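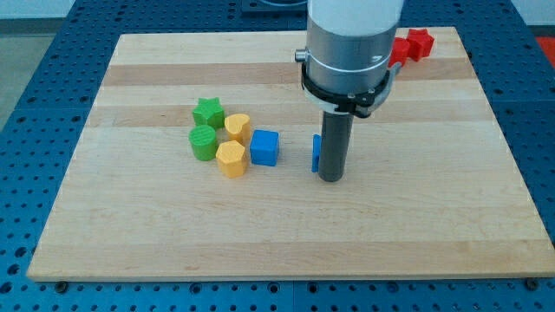

Ticket 1753: label printer drops off network overnight
Status: Closed
Site: Urham, first floor
Raised by: Mireille Le Goff
Assigned to: Gaëtan Brunet

Monday, 08:17
Printer shows "Offline" on every PC in the office. Front panel says "Ready". Power cycling brings it back until the following morning. Same fault all last week. The Obura stock labels are waiting on it.
M. Le Goff

09:40
Pinged the printer from the Urham server: no reply. Panel shows address ending .53, as expected. Switch port is up with no errors logged. Swapped the patch lead anyway and moved to port 19. No change.
G. Brunet

10:05
Power cycled. Ping replies, queue cleared, 17 held jobs printed. Left a continuous ping running from the server.
G. Brunet

Next day, 08:30
Ping log shows replies stopping at 03:00. The address was still answering after that, but from a different MAC. Looked it up in the switch table: it belongs to the Jakach door controller, which restarts itself at 03:00 and asks for a new lease.

Cause: printer address was set by hand on the panel, inside the DHCP range. No reservation existed. The server was free to give .53 to anything that asked, and the door controller got it.

09:15
Changes made:
Printer set back to DHCP.
Reservation added for the printer at .53.
Door controller lease cleared; it picked up a new address and the door log is still arriving.
Old TCP/IP port deleted from the print server and recreated by host name.
SNMP status check turned off on the new port.
G. Brunet

11:20
Test page fine from my PC. Bedov office can't see the queue at all, is that the same fault?
M. Le Goff

11:45
Separate fault. Bedov PCs still had the old port mapped. Removed and re-added the queue on the 3 machines there. All printing.
G. Brunet

Day 3, 08:10
Online this morning, no restart needed. Ping log clean through 03:00. OK to close.
M. Le Goff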